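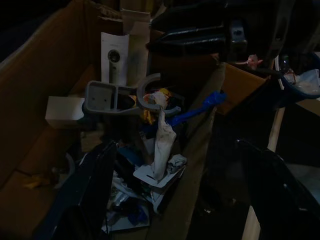 4　作品上墙（轨道挂装部分）

适用：Veerle Boersma 纸上作品巡展，各站通用。版本 2025/9/14，旧版作废，手里有打印稿的请扔掉。
墙体作品看本节。展柜里的手稿、画册看第 5 节，别混。

4.1　动手之前

1. 先拿到挂装图。最新一版由 Irfan Jadoon 发，文件名里带站名。站名不对的不要用，哪怕看着一模一样。
2. 核对墙体。轨道只能上实墙，或者背后衬了木板的展墙。空心石膏板不行，加膨胀塞也不行。
3. 核对灯光。布展期间开工作灯，射灯先关着。纸本怕光，拆了包装还没挂的作品一律盖无酸纸。
4. 温湿度记录仪先开机，放展厅里，别放门口，也别放空调出风口底下。读数不稳就先等，作品不出库。
5. 手套：丁腈，无粉。棉手套不要，会勾画框角上的毛刺，上一站吃过亏。

注意：饮料、圆珠笔、喷胶不进展厅。记录用铅笔。

4.2　装轨道

本展统一用 Erkinon 轨道，挂绳和挂钩都是配套的。场馆自己有轨道的，先拍照发给 Hilde Vandenberghe 确认，她没回复之前不要装。

1. 按挂装图弹线。激光水平仪打一遍，卷尺在量一遍。老房子地面不平，以水平线为准，不以地面为准。
2. 固定点间距 63 厘米，从墙的左端起算。最后一段不足一个间距的，末端补一个固定点。
3. 打孔。先探线。吸尘器口贴着钻头，粉尘不能飘，孔打完整面墙擦一遍，等灰落定，再擦一遍。
4. 上卡件，轨道从下往上扣。听到卡住的声音，用手往下拽一拽，不松既可。
5. 两段轨道接头处加连接片。接头正下方不挂作品。
6. 端盖最后装。忘了装端盖，挂绳会从头上滑出来。

小心：单根轨道承重上限 26 公斤，按整根算，不是按每个挂点。画框、玻璃、挂绳都计入。三联那件最重，单独占一根，旁边空着也别往上添东西。

4.3　开箱、点交

1. 箱子进展厅后先静置，适应环境。时间看随箱单，各站气候不同，单子上写多久就多久，不要提前开。
2. 每件作品的点交单夹在画册校样后面，编号跟图录页一致。找不到的看目录页，不要凭画面猜，同一系列的几张很像。
3. 开箱时点交员必须在场。本展点交员是 Josefien Maes，她不在，箱子不开。
4. 平放取出，画面朝上。玻璃上的防震胶条先不撕。
5. 对着点交单看四角、四边、装裱纸、背板。有新痕迹：停，拍照，写单，签名，然后再说别的。
6. 内衬泡棉按原位留在箱里，撤展还要用。泡棉背面写作品编号，铅笔。
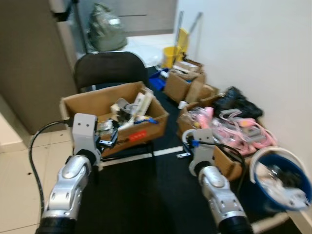
图 4-2　敞开的纸箱，正面贴有红色标签

注：编号 3297 的那件是后补进来的，图录正文里没有，只在插页上。点交单也是单独一张，别以为漏印。

4.4　挂装

两人一组。大件也是 2 人抬、另有人看水平，抬的人不看水平，只管抬。

1. 地上先垫软垫，作品按挂装图顺序靠墙排开，画面朝墙。排完整面墙，退后看一遍，确认顺序，再开始挂。
2. 每件作品两根挂绳，一根也撑得住的小件照样两根。单绳会歪，观众走过去带风都会歪。
3. 挂钩拧到大致高度，锁紧。作品上钩之前锁，上钩之后只微调。
4. 上钩。左右同时，口头喊一声。挂好先别松手，等另一边也说好了。
5. 调水平。看画框上沿，不看画面，画面本身有几张就是斜的，是艺术家要的。
6. 中心高度按挂装图，不要按场馆习惯。场馆习惯偏高的多，展签会跟着跑。
7. 画框下沿两角贴防滑垫，透明的那种。别用蓝色胶泥，会渗油。
8. 撕防震胶条。平着往回拉，慢。残胶找修复师，不要自己用酒精，亚克力面会发白。

小心：Verhoeven 框（深色木，窄边）背后的挂环是后加的，只能竖直受力。挂绳往外斜的话换挂点，不能硬拉。

4.5　展签和墙面文字

展签在作品右侧，下沿与画框下沿对齐。三联那件例外，展签放在最左，因为右边是转角。
墙面文字是转印的，由 Fadton 负责，他们进场时作品必须已经盖好。前言墙要求表面干透，刷完漆当天不能转印。
文字内容以策展人签字的那份为准。前言里艺术家的出生地有过改动，旧稿写错了，11 月那站开幕前才发现，整段重做。请逐字对。
双语展签，中文在上。作品名不翻译的保留原文，不要自作主张补个译名。

4.6　打灯

1. 全部挂完再开射灯。照度计贴着画面测，四角加中心，取最高的那个读数，不取平均。
2. 上限见随展合同附件，纸本和照片不是一个数。拿不准按低的来。
3. 玻璃反光：先挪灯，挪不开再加遮光片。不要动作品。
4. 画框投影压到展签的，灯往后退一档。

4.7　收尾检查

轨道端盖齐了
挂钩全部锁紧，逐个用手拧过
防滑垫都贴了
软垫、胶条、螺丝收走，地面吸过
空箱编号朝外，入库，不要叠放在消防门前
每面墙拍一张正面照，开灯状态
点交单签完，原件归点交员，复印件留场馆

照片和单子当天发给 Bram Jansen，邮件标题写站名加“挂装完成”。分几封发也行，别发压缩包，他那边收不到。

4.8　常见问题

作品挂上后往前倾
背后上方挂环位置偏低。框背下沿加垫块，上沿自然贴回去。还倾，换高一档的挂点，要点交员同意。

挂绳发出响声
轨道里有碎屑。取下作品，再取绳，吹净。不要上油。

轨道中段下沉
超重，或者固定点少打了。马上把作品全部取下，不要一件一件试。查 4.2 第 2 条。

画框和挂装图尺寸对不上
图上标的是外框尺寸，图录里印的是画心尺寸。量外框。还是对不上，联系 Savard 的装框间，报作品编号。

撤展顺序跟挂装相反，另见第 7 节。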